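Brollik trains robot arm to strip old computers by remote control

15 Mar 2026

A recycling firm is teaching a robot arm to take apart old desktop computers by having its staff steer the arm through the job by hand.

Brollik, which handles office equipment at its Waaka depot, began the trial in October. An operator sits at a desk beside the bench and moves a pair of hand controls, and the arm copies the movement. Each run is recorded and later used to train the software that will drive the arm without help.

The company has collected 3,000 runs so far. Most cover two tasks: pulling the plugs from a hard drive and lifting the drive out of its cage.
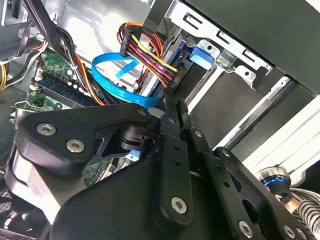 The gripper reaches into an open desktop case, with the hard drive and its power and data cables behind it.

Flynn Cosgrove, who runs the trial, said cables had been the hardest part to teach.

"A person pushes a wire out of the way without thinking about it," he said. "When you're doing it through the arm you have to decide where the wire goes, and it springs back. The first week was slow going."

The depot trained 14 staff to use the controls, all of them people who already strip computers for a living. Cosgrove said the firm had first tried using software staff, but their runs were less tidy and many had to be thrown away.

The control system was supplied by Gruvier. Operators watch the work on a screen fed by a small camera near the gripper, and can stop a run with a foot pedal if a plug jams.

In tests last month the arm removed the drive on its own in 86 per cent of attempts. Failed attempts were passed back to an operator, who finished the job by remote control, and those runs were added to the training set.

Brollik plans to move on to memory modules next. A second arm is due to be fitted at its Rikent site, where it will work on the same models of computer.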